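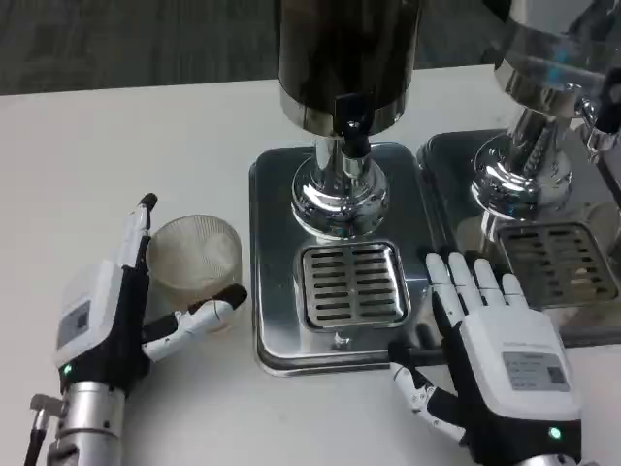 Zwei Getränkespender mit Tropfschale

Getränkespender fürs Frühstücksbuffet - wie entkalken und wie viele brauch ich?

Hallo zusammen, ich übernehme ab April das Frühstück in einer kleinen Pension (6 Zimmer, max. 15 Gäste). Bisher gabs Saft aus Krügen und Kaffee aus Thermoskannen, beides nervt. Kannen ständig leer, Saft lauwarm. Jetzt zwei gebrauchte Spender in Aussicht, beide mit Hahn unten. Fragen:
Reicht einer für Saft und einer für Kaffee? Wie kriegt man den Hahn richtig sauber? Und wie wird man Kalk los, ohne dass der Kaffee danach nach Essig schmeckt? Wasser ist hier extrem hart. Anleitung war keine dabei, Verkäufer weiß auch nix.
Danke schonmal
Gilia

Rachid Ramadan
Für 15 Leute reicht das locker. Wir haben im Vereinsheim bei 40 Leuten auch nur zwei. Aber: Saft und Kaffee nie im selben Behälter abwechseln, den Geruch kriegst du aus der Dichtung nicht mehr raus. Lieber beschriften und dabei bleiben. 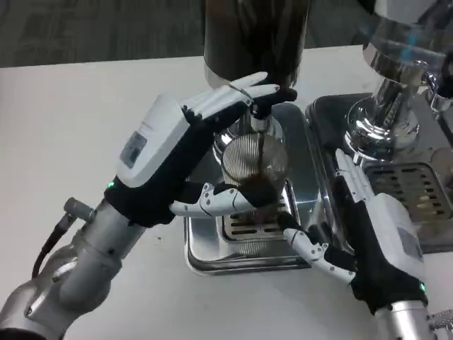 Am Tisch mit Tropfschale und Espressomaschine

Wegen Kalk: Zitronensäure statt Essig. Kalt ansetzen, nicht heiß, sonst gibts so einen weißen Belag, der noch schlechter weggeht. Halbe Stunde stehen lassen, durch den Hahn ablassen, dann zweimal mit klarem Wasser nach. Erster Kaffee danach vielleicht für dich selber, nicht für die Gäste. Vorher aber klären, ob der Behälter innen Säure verträgt, bei manchen Beschichtungen lieber Finger weg.

Saft übrigens ohne Fruchtfleisch kaufen. Mit Fruchtfleisch setzt sich der Hahn zu, meistens genau um halb acht wenn alle runterkommen.

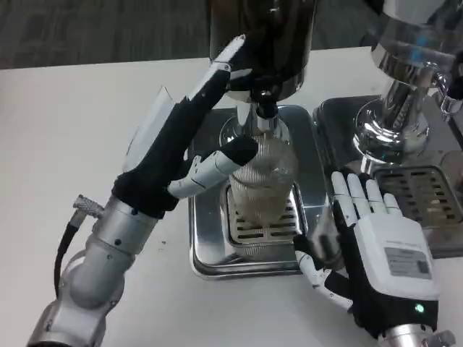

Ach so und Milch würd ich gar nicht in sowas füllen. Kleine Kännchen, in den Kühlschrank, fertig. Hatten wir einmal probiert, nie wieder.

Trerkano
Kauf neu, gebraucht ist immer Mist.

Hugo Hervieu
Seh ich anders, gebraucht ist ok wenn du Dichtungen nachbestellen kannst. Das VORHER klären! Sonst tropft es nach drei Monaten und du stellst ne Schüssel drunter. Mit dem Verkäufer 100 Euro Obergrenze pro Stück ausmachen, mehr würd ich nicht zahlen.

So mach ich jeden Tag sauber:

1. Rest ablassen, Behälter mit warmem Wasser und etwas Spüli ausspülen. Kein Scheuerschwamm, gibt Kratzer

2. Hahn abschrauben, falls es geht. Mit ner dünnen Flaschenbürste durch, Dichtring nich verlieren

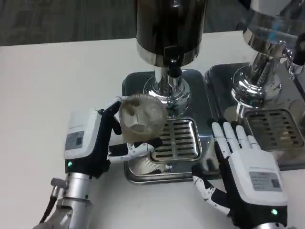 3. Tropfschale leeren und das Gitter extra spülen, da klebt der Saft am schlimmsten

4. Alles offen trocknen lassen, Deckel erst am nächsten Morgen drauf. Sonst müffelts

Dauert abends nicht lang. Entkalken bei hartem Wasser eher alle zwei Wochen, nur beim Kaffee natürlich. Beim Saft reicht das Spülen.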